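Practice Forum: Household Task Collection > Draft guidance, section 4 (soft goods)
5 replies

LKoller
Moderator
Members are invited to comment on the draft wording before it is adopted in December. Section 4 applies to towel and sheet tasks recorded with paired hand-held grippers in occupied homes. The proposed text reads: "Each gripper shall carry a legible unit label. Personal belongings may remain in the room where the resident has agreed in writing. Both fingers shall be closed on the fabric before it is lifted."

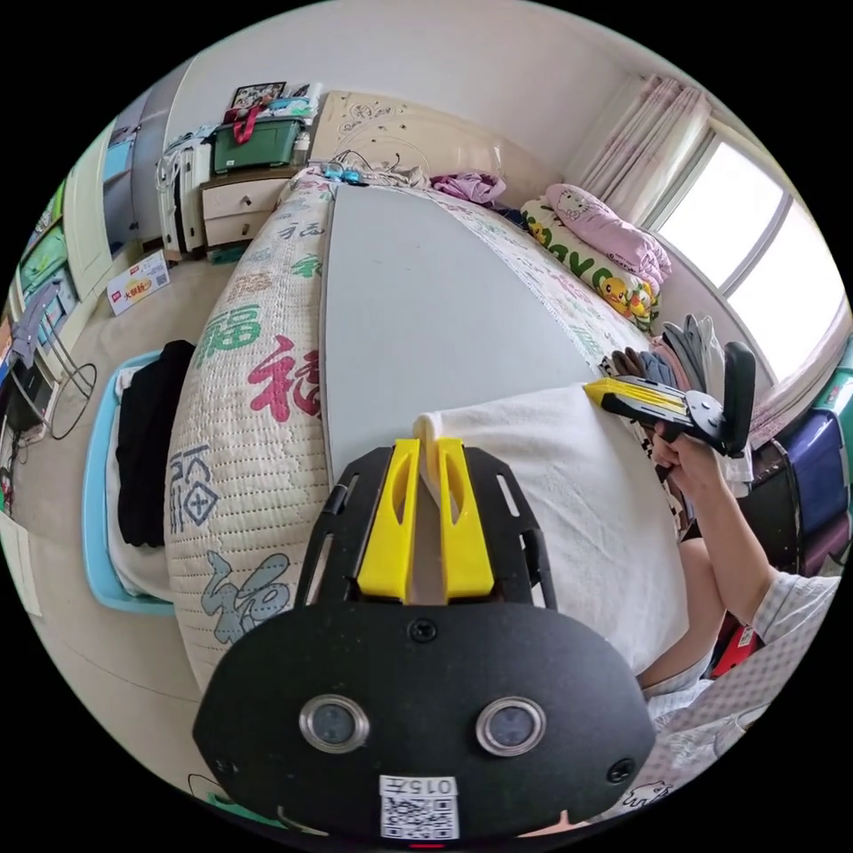
Towel held at the bed edge, unit label 015 facing the operator.

Please cite the clause number when replying.

b_georgiev
I support 4.1 on labels. I do not support 4.2 as drafted. At Evcombe we require that pillows, clothing and storage boxes be removed from the bed and its surroundings before recording begins. Printed pillowcases and framed pictures can identify a household, and written consent does not change that.

F. Hamann
With respect to the previous reply, a cleared room defeats the purpose of recording in homes. Wollcombe reviewed 253 bedding sessions under the earlier rule, and our reviewers found the cleared rooms too much alike to be useful. Clothes at the side of the mattress and a tub by the bed are ordinary conditions.
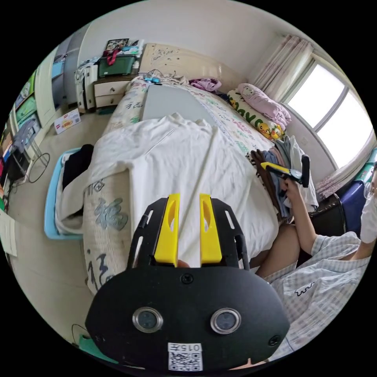
I would therefore keep 4.2 and add a requirement that the operator walk the route along the bed before starting. Anything on the floor within that route should be moved. Items outside it may stay where the resident keeps them.

b_georgiev
The walking check is acceptable to us. Our objection on identification stands. Letters, photographs of family members and school papers should be named in the clause as items to be put away.

G_Gallegos
Clause 4.3 needs a definition of "closed." Our operators at Zirketti read it in 2 different ways, one of them requiring no visible gap between the fingers. That cannot be met with a thick towel.

LKoller
Moderator
The walking check will be added to 4.2, together with the list proposed by Mr. Georgiev. Clause 4.3 will be changed to "closed on the fabric as far as its thickness allows." The question of printed bedding remains open, and further comments on that point may be posted here.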